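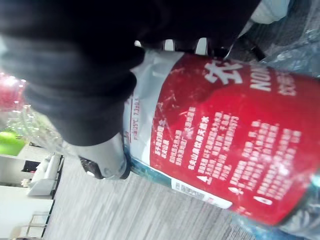 Wumpini Owusu started the tidy-up club with six students, one borrowed lounge and a rule that every team had to teach a robot a chore its own mother would thank it for. Most picked something to do with trash, and before long they found out that a plain water bottle can be a whole semester's work. The plastic is clear and shiny, the red label is the easiest thing on it to find, and a fingertip pressed against the side has to push just hard enough. "We crushed so many in April," Ewurabena Ackah told me, laughing (she codes the grip), "that I started hearing it in my sleep!" 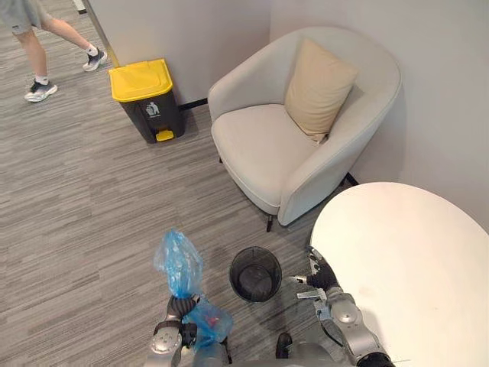
CAMPUS & CLUBS

The chore they're bringing to the Savia student challenge sounds like something you'd ask a five-year-old to do: get the trash bag into the wastebasket. But a bag sags and swings, and it never hangs the same way twice, so the team has rewritten that one move three times, mostly in the evenings and mostly on takeout.
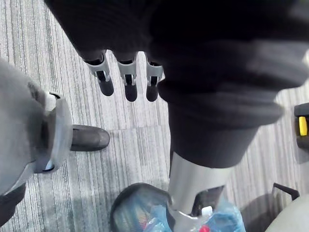 Vilgot Halvorsen, who joined because his roommate did and then stayed long after the roommate quit, keeps a notebook of every try, good and bad, and he was kind enough to let me page through it over coffee. My favorite entry reads, in full, "Let go too soon. Again." The challenge gives them two runs, and they're hoping to need only the first.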